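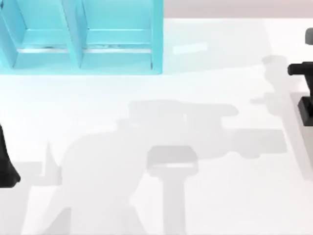

Two-bay shelf unit in light blue, computer render.

From: Hanna Lysenko
To: Skomcombe Local History list
Date: October 22, 2022
Subject: Re: Re: Tymoshchuk letters, what goes where

> I still say we file by date and be done with it. The Tarna papers
> were filed by date and I have never heard a complaint. Also, does
> anyone have the key to the map drawer? It was on the hook in February.

I have heard complaints about the Tarna papers. Most of them were mine, and two were in writing, filed by date, so I can't find them.

The trouble with dates is that Mr Tymoshchuk didn't believe in them. Of the 141 letters in the first box, a good many are headed "Tuesday-ish" or "after the rain". One says "same day as before". I have put that one at the back with a slip of paper and my best wishes.

What I'd like is to file by the person he was writing to, with a plain list in date order for whatever can be dated. His sister gets her own folder. So does the water company, to whom he wrote more often and with a good deal more feeling.

Other bits:

The spelling of his name on the parish index is wrong in both places, and differently wrong. Please don't correct it in pencil again. Send me a note and I'll change the master copy.

The whole catalogue now stands at 1,951 entries, which includes the biscuit tin. I have asked before whether the tin is an item or a container and was told "yes".

I don't have the map drawer key. I do have a key that fits nothing, if anyone would like to swap.

If you want the sister's folder kept under her married name, say so before I write the labels – I have only the one good pen and it is going.

Hanna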